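Search this site Search Go

Our gripper rules, second version

21st October

We rewrote the bench rules at Prolville this month. The old sheet ran to 60 lines and people stopped reading after the first few. The new one has 5.

1. Two arms may share a table, but only one closes at a time unless the task sheet says otherwise.
2. Set the closing force for the softest thing on the table. If there is a soft toy and a steel block, the toy decides.
3. Fingers come in open and slow. Full speed is for empty air.
4. Check the fingertips every 4 hours. Wipe them, look for nicks, write it down.
5. Whoever starts a run stays within reach of the stop button until it ends.

Rule 2 caused the most argument. The Mirkum bench wanted a force for each object, and they may still get it in December. I would sooner have one low number that everyone remembers.

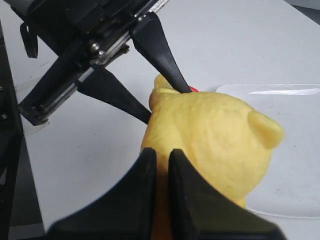

Bergmann
Cell safety lead, Prolville

Soft things are awkward to write rules for. With a yellow toy like this one, a finger can be touching it well before there is any grip, so the sheet now says "contact" and "grip" separately. Flanham still has the old copy on the wall. I'll swap it when I'm next over.

Contact | Copyright Prolville | Back to top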